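2022-07-28, bench notes, tape wrap and tray layout

Started on the wrapped part for the Tikeck job. Cut the tape at 40 mm and put it on in one pass, vertical seam at the back. The previous batch (Dinu stock) lifted at the corners after 10 days on the shelf, so this time I am keeping the overlap wider and logging each piece.

Surface is still not flat. The black wrap wrinkles wherever it is asked to go round an edge, and the shine makes every crease look worse than it feels under a thumb. The pale strip reads clearly except near its lower end, where the glare sits on it.

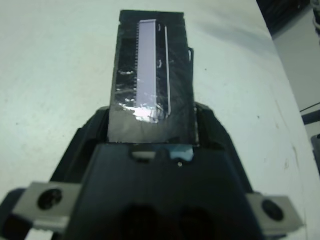

Wrapped piece, strip side. Toothed edge on the left, thin white line on the right.

The small white loop at the right-hand side stands slightly proud. Leave it alone until Clyde Crenshaw has checked the Posside drawing — I do not want to trim something that belongs there.

Layout as agreed: tray in the middle of the white table, long side horizontal, small parts kept outside it until they are logged. Long line across the near part of the top, crack or stain, not yet tried with solvent. 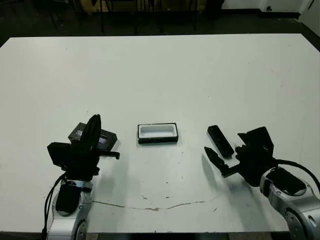
Which tape goes on the next batch?
The Ustar roll, 400 series, until the 1000 m order arrives in December.

To do: weigh two wrapped pieces, compare with bare. Relabel the shelf.

Comments (3)

pk: Warm the tape first. It wrinkles less on the corners.

Clyde Crenshaw: Drawing checked, the loop stays. Do not trim.

R. in stores: Only one Ustar roll left on the rack, please sign for it.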